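Section 5: Fixing a memorial plaque to a masonry wall

Last updated: Jan 31, 2018

This section covers the Handex bronze-coloured plaque with concealed studs. If your plaque has visible corner screws, go to Section 6. For plaques set on a boulder or post, use the separate ground-mount sheet.

Before you start

Check that you have written permission from the building owner. Heritage-listed buildings usually need approval from the council as well, and the approval may say where the fixings can go (often the mortar joints only, never the face of the brick or stone).

Read the wording on the plaque one last time against the proof you signed. Spelling and dates can't be corrected once the plaque is on the wall.

You will need the paper template from the box, masking tape, a spirit level, a pencil, a hammer drill, a masonry bit to match the studs, a blow-out pump, safety glasses, a dust mask and the Gotgate anchoring resin supplied. The resin cartridge has an expiry month printed on the collar. Cartridges marked August or earlier in the current batch should be sent back for replacement.

Marking out

1. Choose a spot where the middle of the plaque will sit at a comfortable reading height, including for people using wheelchairs.

2. Tape the template to the wall. Set the top edge level, step back to the kerb or the far side of the foyer and look again. Old walls are often out of true and a level plaque can look crooked beside a sloping ledge. Go with the eye if the two disagree by a small amount.

3. Mark the stud centres through the template with the pencil. Leave the template in place for drilling.

Caution: Check for cables and pipes behind the wall before drilling.

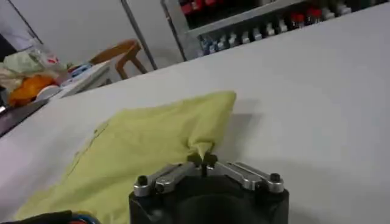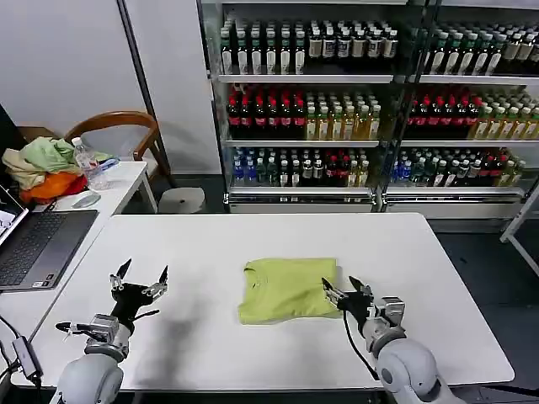
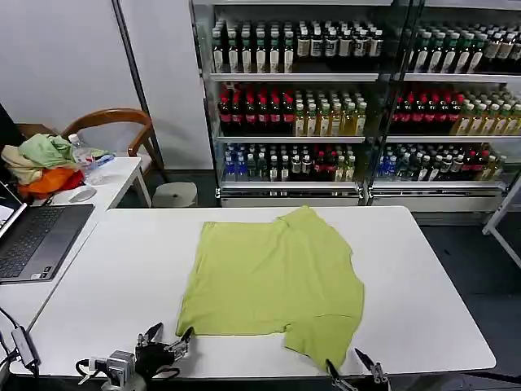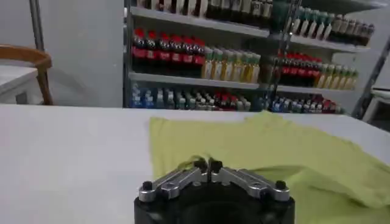 Handex Plaque Guide - Issue 3 - Page 74

Drilling and fixing

4. Drill each hole 5 mm deeper than the stud is long. Turn the hammer action off for soft stone and glazed brick.

5. Pump the dust out of each hole, brush it, and pump again. Resin does not grip on dust.

6. Remove the template. Screw the studs into the back of the plaque by hand until they stop, then offer the plaque up dry. It should go flush without force. If it binds, ream the hole - do not bend the stud.

7. Fill each hole with resin to two-thirds of its depth, starting from the back. Press the plaque home and wipe off any squeeze-out straight away with a damp cloth.

8. Tape the plaque to the wall in both directions and leave it overnight. In cold weather leave it for two nights.

Note: Do not hang an unveiling curtain from the plaque itself. The Vevau curtain rail has its own brackets and should be fixed before step 1, so that drill dust does not fall on the finished surface.

Caring for the plaque

Wash with warm water and mild soap. Metal polish will take the colour off the raised letters and is not covered by the warranty. A light coat of clear wax once a year is enough outdoors, more often near the sea. The Nair touch-up pen is for the background paint only.

Comments

Reader comment: Our wall is sandstone and quite crumbly. We went into the joints as suggested and it has held well. The template did tear at one corner so use more tape than you think.

Reader comment: Does the resin stain? We got a smear on limestone and it has left a grey mark.

Reader comment: Re the grey mark, try letting it go hard and picking it off with a plastic scraper. Worked on our library wall, though that was painted.

Reader comment: Step 7 needs two people for the large size. One to hold, one to wipe.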